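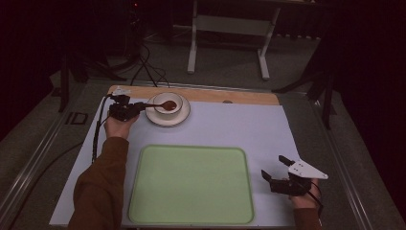
Oona Marchbank
Reviews editor, robot software and tooling

The spoon-over-the-cup job has become my favourite way of finding out what a piece of recording software is made of. A person holds a gripper in each hand, one of them closes on a spoon, the spoon goes over the rim with its load still on it, and somewhere in all of that is a moment you'd like a policy to learn. A small moment, too. If the timestamps are off by a hair, or the jaw width is smoothed a bit too eagerly, you end up with a beautiful recording of nothing very useful.

So that's the sort of work I had in mind when I sat down with Ilside 3, the new version of Cloltley's package for recording, trimming and replaying hand-held demonstrations. I'd been using version 2 for long enough to have opinions about its menus (none of them printable), and I went in hoping for a tidier house and not much more. I've come out a good deal fonder of it than I expected to be.

Installation first, as it used to be the worst of it. On Linux it was one package and a reboot. It found both grippers on the first try and asked me which was left and which was right, a question version 2 never thought to ask, and I can't tell you how many evenings I've spent swapping labels afterwards. Calibration takes a few minutes – you open and close each gripper, wave it slowly through the head camera's view, and the screen turns from amber to green when it's happy. If your bench is pale, as mine is, turn the camera exposure down before you begin. The tracker is fussy about glare and the manual tucks that piece of advice away in an appendix.

Recording is lovely. The new timeline puts the head view on top and runs the jaw widths underneath as two coloured ribbons, so you can see at a glance that one hand is holding something and the other is sitting open waiting its turn. For two-handed work that is a real kindness. I used to scrub back and forth through video looking for the instant a grip closed, and now I just look for where the ribbon flattens out. Trimming is a drag of the mouse, and it trims every stream together, which ought to be a given but in my experience of other tools very much isn't!

The perception side is more of a mixed bag. Ilside will suggest object tracks for you, and with a white cup on a white saucer over a pale board it does what you'd fear: the outline wanders, and the saucer and cup get merged into one lump. Out of 15 takes on my own bench it kept them apart in 13, and I was pleased with that until I looked at the remaining pair and found the merged lump had been labelled with full confidence. I would happily trade a few correct guesses for a tool that knows when it's guessing. A dark spoon against all that white was no trouble, and a pale green tray came through crisp and steady in every take. What's on the spoon isn't tracked at all. You can paint a region by hand and Ilside will carry it forward through the clip, but it loses the thread as soon as the bowl tips.

Then there's the planner, which is the part Cloltley is proudest of. You give it a trimmed demonstration and your arm's description file, and it works out whether the arm could follow the same path, colouring the stretches it doesn't like in orange. It's quick and the colours make sense. It also has a “keep level” constraint you can switch on for any span, and for spoons, cups and anything else with something loose in it I'd leave that on from the moment of the grasp until you're over the target. My one grumble is that it thinks of the two arms separately. It will cheerfully pass a left-hand path and a right-hand path that cross in the middle of the board, and you only learn about it in the replay window, where a small warning shows up in grey type. Please make it red, Cloltley. Please make it enormous.

If you're coming from Solheim, as plenty of readers will be, you'll miss the scripting. Solheim lets you hang a bit of Python off nearly anything, and Ilside gives you an export hook and a polite smile. Export itself is solid, though, with the frame rates written down properly in the file header, and I moved a whole folder of clips into our training code without touching a single offset. The Celwood importer is there as well, if you've got older recordings to rescue. Mine came across with the gripper widths in the wrong units, and there's a tick box for that on the second page of the import window.

Support answered me in an afternoon, and in full sentences. The documentation is patchy: very good on recording, thin on planning, with a few screenshots still showing the old menus.

I'd buy it for the timeline alone if two-handed recording is most of your week. If you mainly want object tracks and you work with pale dishes on pale surfaces, try the July trial build on your own bench first, and go through the tracks clip by clip before you train on any of them.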